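Alina Jitaru
Bathroom thread, as promised. I've been doing the small one at the back of the flat properly this month and a few of you asked how I go about it. Long one, sorry.

1/ It's a very small room, so everything that can be carried out goes out first. Bath mat, towels, the spare rolls, the basket of half-used shampoo. It all sits in the hall until I've finished. Takes 2 minutes and saves wiping round things.

2/ Dry work before wet work. Hoover the floor, get the hair out of the corners, dust the pipe behind the basin. Wet hair on tiles is miserable to pick up.

3/ Limescale is the main problem here. The water in our street is hard and the taps go white in a week. I use the Sodent descaler, 4 capfuls to a bucket of warm water, and rinse well. White vinegar does the same job on the taps if you leave a soaked cloth wrapped round them, but it stinks.

4/ Never use descaler and bleach on the same day. Read the back of the bottle. I do descaler on Monday and leave bleach out of it until later in the week, if I use it at all.

5/ Toilet next. Descaler goes in under the rim and I leave it for 45 minutes with the lid down. Go and do the kitchen or have your tea. The bottle says less but our ring of scale is old and stubborn.

6/ Then the brush. Start under the rim, work down the sides, and finish low in the bowl where the water sits. Push the bristles flat against the wall and go slowly - fast scrubbing just splashes the seat. 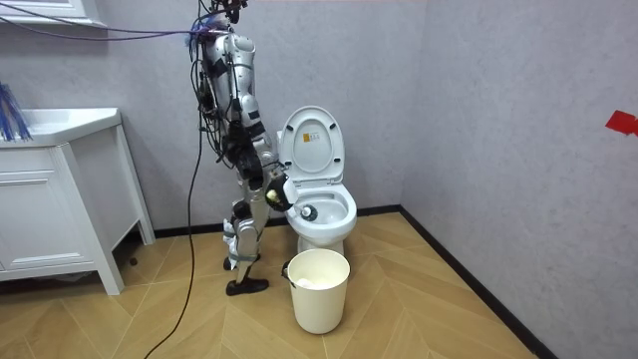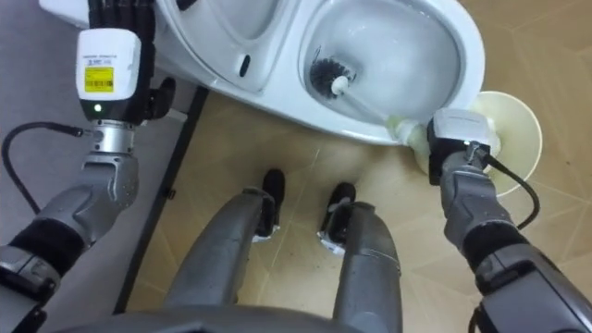 Black bristles, white handle, down in the bowl.

7/ Flush with the brush still in the bowl so it gets rinsed as well. Then trap the handle under the seat and let it drip for a while before it goes back in its holder. Wash the holder out too. Most people skip it and then wonder about the smell.

8/ Outside of the toilet gets a separate cloth, and that cloth goes straight in a hot wash. Handle, lid, seat, both sides of the seat, then the base and the floor round the base.

9/ Basin and mirror after that, floor last, backing out of the door. I've gone off the Pendo mop - the head falls off if you lean on it. An old towel and a bucket is fine in a room this size.

10/ Someone asked about grout. I haven't done it yet. April, probably. If anyone has tried the Rurnico pen on grey grout, let me know whether it lasts.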